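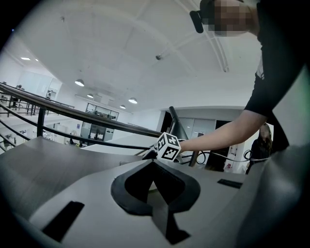

About Murard

We look after shared offices, and we love it. Murard began when Mi-kyung Joo and Jui-lin Lo took on one tired floor in February and spent the whole month painting, moving desks and arguing about lamps. The arguing about lamps has never really stopped!

What we like best is a bright, open office where people can see each other. Give us a high ceiling, a mezzanine with a good solid railing to lean on and a glass-walled room for the calls that need a closed door, and we're happy. Mi-kyung plans the layouts and Jui-lin runs the building day to day – if your desk wobbles, he's the one with the spanner.

We have 100 desks and 700 square metres of floor, and members come and go as they please. Some are here before eight, some turn up after lunch with a sandwich and stay late. Dunora, our smallest meeting room, seats four. Jang seats 12 and has the better chairs.

Come and have a look round on any weekday. Ring the bell at the street door and one of us will come down – the kettle is usually on.

Page updated 2019-04-03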